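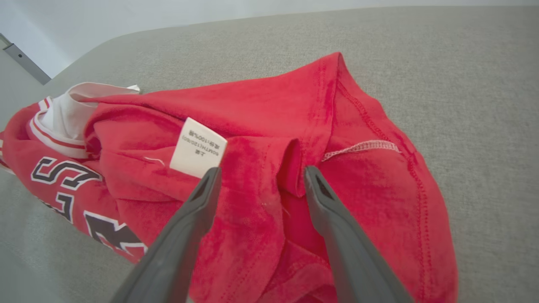 Okirum Grasp Planner 2

Okirum plans grasps on clothing and other soft goods from a single wrist camera. It looks for collars, seams, hems and fold ridges, scores each one as a pick point, and sends the best candidate to your motion controller. Printed areas and sewn-in labels can be masked so the fingers stay off them.

What's included
Planner and fold detector
Grasp viewer with replay
Drivers for Morris and Vanley two-finger grippers
7 sample garment profiles

Requirements
Wrist camera at 60 frames per second
Linux workstation with a supported graphics card

Licenses cover one arm and run for 11 months. Updates are free during that time. The April release adds sleeve tracking.

Sold and supported by Wencombe. For a trial license, write to Tomos Maddocks in sales.

Page updated 7/2/26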